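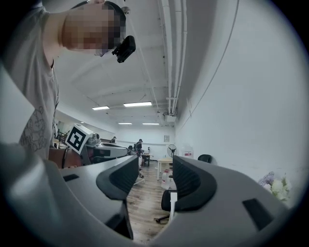 28 Jan 2026

Well, we did it! Zurnadwood is back from the winter timber and building fair in Cletska, and my feet still haven't forgiven me. It was our second year with a stand there, and we took 40 square meters this time (last year we were squeezed in next to the coat check, so you can imagine how happy I was).

The big draw was our new Jumness beam, the glued spruce one we've been going on about since the summer. I handed out 600 sample blocks and ran out before lunch on the last day, so if you left your card and got nothing, yours is in the mail. Builders mostly wanted to talk about spans and delivery times. Architects wanted to talk about the color.

Fabrice Pichon from our technical team gave a talk on floor joists in older houses, and it ran way over because people kept asking about squeaks. He loved it. His slides will go up on the site as soon as he fixes a typo on page 11 - he won't let me post them before that.

We also signed up 2 new dealers, one of them Čierny, who will stock the full beam range starting in March. Prices for their region are still being worked out, so please call the sales office if you need a quote before then.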